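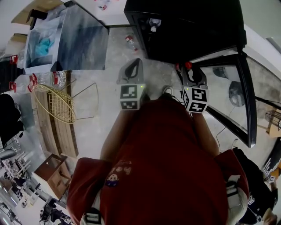 Plidangate is a table of things that have ended up on floors, with a note beside each one saying where it ought to go. It began as a tidying list and got out of hand. Each row covers a single object in a single room: what it is, what it is on or next to, whether it is standing or lying, and which of our put-away classes it belongs to. Most of the difficulty is in the last column. A clear bottle with a red cap lying on the concrete in front of a black cabinet is stray, while a clear plastic water bottle on top of the same cabinet is shelved, even though the top of a cabinet is where water bottles go when their owners have given up. The box with the teal-blue cloth in it is open, so the box and the cloth get a row each. We argued over that one for longer than it would have taken to fold the cloth.

Version and upkeep

This is the February 2024 release. It replaces the January one, which had every chair filed under storage. Delia Urrutia wrote the put-away classes and most of the rows. Merja Juntunen checked them and wrote most of the comments, some of which have been shortened for politeness.

What's in the folder

rows.csv: the main table, 1018 rows.
names.csv: the 256 object names we allow, with the words people typed before we had a list.
rooms.csv: the 156 rooms, each with a floor type and a sentence on what the room seems to be for.
negi.txt: the disputed rows. Negi was the working title for the whole project and now survives only as the name of the argument file.
classes.txt: definitions of the put-away classes, repeated below.

Columns in rows.csv

room_id: matches rooms.csv.
object: a name from names.csv. If you want "thingy," you are in the wrong table.
support: what the object rests on. Floor, table, chair, box, top of cabinet, other object.
pose: standing, lying, flat, leaning, hanging, unclear.
near: the nearest piece of furniture, if there is one. Left blank in rooms where the furniture is also in the wrong place.
class: see below.
note: free text, often empty, occasionally bitter.

Put-away classes

home: the thing is where it lives. A chair on a floor is home. So is a table, however little anyone likes it.

shelved: off the floor, on a surface, and likely to stay there until someone moves house.

stray: on the floor with no good claim to be there. Bottles make up a depressing share of this class, and a large one on its side next to a wire chair is as typical a row as we have. Bottles keep the class whether they are full or empty, because from across a room you often can't tell and we got tired of guessing.

boxed: inside an open or closed container. The container gets its own row.

flat: cardboard, paper, sheets of things. Flattened cardboard has its own class because half of us see it as trash and half see it as a box taking a rest. The class takes no side.

trailing: cables, straps, string, hoses. These rarely start and stop in one place, so support is given for the longest visible part and the rest is left to your imagination.

unclear: used when neither of us would put her name to an answer. A small white item on a floor, for instance, is "small item, white, unclear" and stays that way. Please don't write in to say it's probably a cap.

How the rows were made

Both of us looked at every room separately and typed our rows into Zandedden, a form we built with a save button too close to the clear button. We then compared. Rows that matched went straight in. Rows that didn't were talked over once, and if the talk failed they went to negi.txt with both versions intact.

Object names come from the Mevby list, which Delia had been keeping for her own shelves and which explains why there are nine words for jar and one for shoe. We have evened this out a little. Shoes on feet are never rows. Neither is anything a person is holding or wearing, so if there is someone in the room, everything on or in them is skipped and you get the furniture.

Things seen through glass are listed only when both of us could name them. A round dark object behind a glass door gets "round object, dark" in the note column and no row. Merja wanted a row. Merja was outvoted, one to one, by the person with edit rights.

Known problems

Tables with glass tops confuse the support column. Something under the glass looks a lot like something on it, and streaks don't help.

Metal wire chairs were entered as "basket" in 2 rooms. The seats are round and woven and the mistake is understandable, though one of them was given the class boxed, with nothing in it. Fixed in this release, we think.

The near column depends on judgment, and it shows. Delia's idea of "next to" is an arm's length. Merja's is closer to touching.

Kitchens are thin. People tidy kitchens.

Good uses

Sorting chores, testing a tidying checklist, teaching someone what "put your things away" covers in practice, settling household disputes about what counts as out. One reader used the class list to label storage bins and reports that the bin marked unclear filled up first.

Poor uses

Anything where it matters whose bottle it was. We record no owners and would like to keep it that way.

Changes and corrections

Send corrections as a row_id and a proposed class, one per line. Arguments go in negi.txt, at the bottom, under the last argument. Please leave the cable entries alone until we've agreed on where a cable ends.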